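Werkstattbuch Handdemonstrationen, Platz Küchentheke
April, Mittwoch, Beginn 8:40

Stand vom letzten Eintrag: Die Teleoperation über Getside läuft, ist für kleine Besteckteile aber zu langsam. Für eine einzige Umordnung auf der Matte brauchten wir ferngesteuert im Mittel 178 s, der größte Teil davon Feinpositionierung vor dem Griff. Deshalb heute Aufnahmen mit bloßen Händen, Kamera am Kopf, Übertragung auf die Armkinematik erst im Nachgang. Die Teleop-Daten bleiben als Referenz im Satz, werden aber nicht weiter aufgestockt.

Aufgabe: Teile auf der schwarzen Ledermatte greifen, verschieben, ablegen. Objektsatz: Barlöffel mit gedrehtem Schaft und Gabelende, Schälmesser mit rosa Griff, einfacher Löffel, zwei Untertassen. Untergrund ist die braune Marmorplatte. Matte und Platte sind beide dunkel und glänzen unterschiedlich stark, das ist so gewollt: Auf der hellen Platte in Rostitz war die Segmentierung zu gut, auf dunklem Untergrund fiel sie danach auseinander.

Ablauf je Durchgang:
1. Linke Hand flach auf die Platte, Finger gespreizt. Dient als Bezug für die Handskalierung und bleibt liegen.
2. Rechte Hand greift genau ein Teil am Schaft, kein Schieben mit dem Handrücken.
3. Ablegen, Finger vollständig öffnen, dann erst zurückziehen.
4. Ansage des nächsten Teils erst bei ruhender Hand. 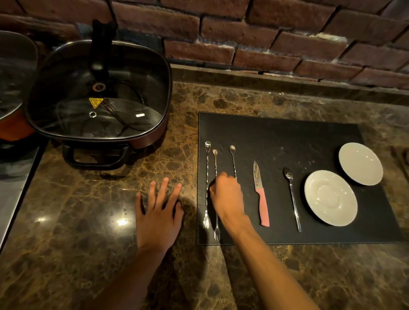
Beobachtungen zum Greifen

Die Barlöffel sind der schwierige Teil. Der gedrehte Schaft liefert im Tiefenbild kein geschlossenes Profil, der Schätzer legt den Greifpunkt mal auf den Schaft, mal daneben. Bei den Händen spielt das keine Rolle, die Finger korrigieren beim Schließen. Beim Übertragen auf den Zweifinger-Greifer fehlt diese Korrektur. Vorschlag: Greifpunkt aus der Daumenkuppe und der Kuppe des Zeigefingers ableiten, die Objektmaske nur noch zur Plausibilisierung verwenden.

Zweiter Punkt: eng parallel liegende Löffel. Wenn die Finger über zwei Schäften liegen, ist aus der Kopfperspektive kaum zu entscheiden, welcher gehalten wird. Die automatische Vorannotation von Dovumar wechselt dann innerhalb eines Griffs die Objektkennung. Ich habe die betroffenen Abschnitte von Hand nachgezogen, das kostet mehr Zeit als die Aufnahme selbst.

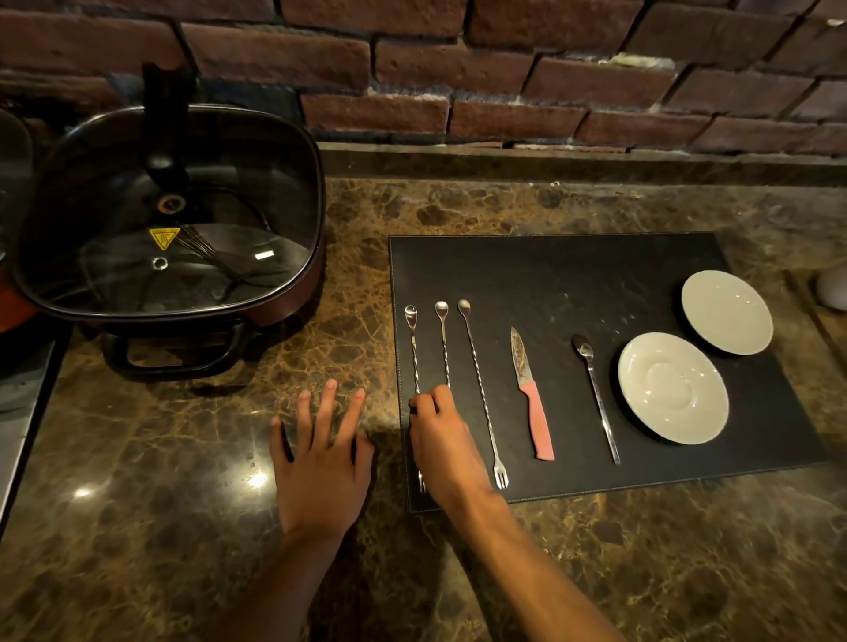

Für die nächste Reihe wird deshalb die Ansage mit aufgezeichnet und als Objektkennung übernommen, die Bildauswertung darf sie nicht überschreiben. Tonspur und Bild laufen über dieselbe Uhr, ein Versatz war beim Stichprobenvergleich nicht festzustellen.

Licht: Die Deckenleuchte erzeugt Glanzstellen auf dem Marmor. Sie wandern mit der Kopfbewegung und werden vereinzelt als Metallkante gewertet. Polfilter ausprobiert, wieder abgebaut, die Belichtungszeit wird damit zu lang und die Fingerkuppen verwischen. Die Glanzstellen bleiben drin. Schatten der Unterarme ebenfalls, sie kommen beim Roboterarm in ähnlicher Form vor.

Auswertung nach der Mittagspause: 424 Griffe im Satz, nach Durchsicht 3 verworfen (zweimal Schaft beim Öffnen mitgezogen, einmal linke Hand vom Bezugspunkt gelöst). Mittlere Griffdauer noch nicht berechnet, das Skript bricht bei den nachannotierten Abschnitten ab. Vermutlich doppelte Zeitstempel.

Schälmesser: Griff immer im Bereich des rosa Kunststoffs, Klinge zeigt vom Körper weg. Das gilt auch, wenn das Messer vor der Matte auf der Platte liegt. Für den Greifer ist das Messer einfacher als erwartet, der Griff hebt sich farblich ab und ist dick genug. Offen ist die Orientierung beim Ablegen. Wir haben bisher keine Toleranz festgelegt, und die Handdaten streuen stark.

Gekreuzte Löffel: Als eigene Anfangslage aufgenommen, Kreuzungspunkt in Schaftmitte. Regel für die Vorführung ist, den obersten zuerst zu nehmen und senkrecht anzuheben. Was oben liegt, ist im Einzelbild schlecht zu erkennen. Das Modell muss es aus der Folge lernen, oder wir geben es vor. Ich bin für Vorgeben, zumindest bis die Grundlagen sitzen. 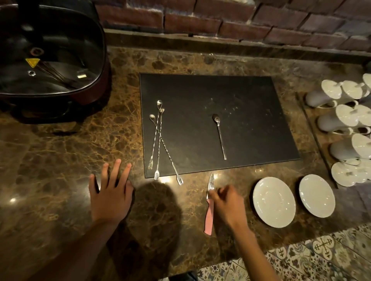 Obradović hält dagegen, dass wir uns mit vorgegebener Reihenfolge genau die Fälle aus dem Satz nehmen, an denen der Arm später scheitert. Wer einen falschen Löffel anfasst und neu ansetzt, zeigt eine Korrektur, und solche Korrekturen fehlten schon im Teleop-Satz. Man solle sie zulassen und als eigene Klasse kennzeichnen.

Einverstanden, aber getrennt halten. Fehlgriffe bekommen ein eigenes Kennzeichen und gehen nicht in die Grundreihe ein. Mindestlänge einer Korrektur: vom ersten Kontakt bis zum Abheben des richtigen Teils.

Offen:
- Skript für Griffdauer, Zeitstempel prüfen
- Ansage als Objektkennung im Exportformat ergänzen
- Toleranz für Messerorientierung festlegen
- Gekreuzte Löffel per Getside gegenprüfen, 2 Durchgänge reichen
- Handskalierung mit anderer Person wiederholen

Ende 16:15. Daten liegen auf dem Werkstattrechner, Sicherung läuft über Nacht.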